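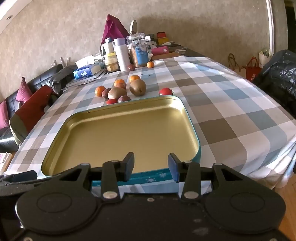
Gallery: Gripper fault, Cultov unit

Fruit and tray task, October. The hand-held gripper from Flaltik had done 1518 grasps when the right finger began closing late. We kept going to 2793 before anyone checked the log, and the last 20 included three pinched fingertips.

Kiwis, mandarins, passion fruit and tomatoes by the tin, gripper open.

The fault was a worn pivot in the right linkage. All units are now off use until the pivots are replaced. Report any lag over 60 ms to Sevine.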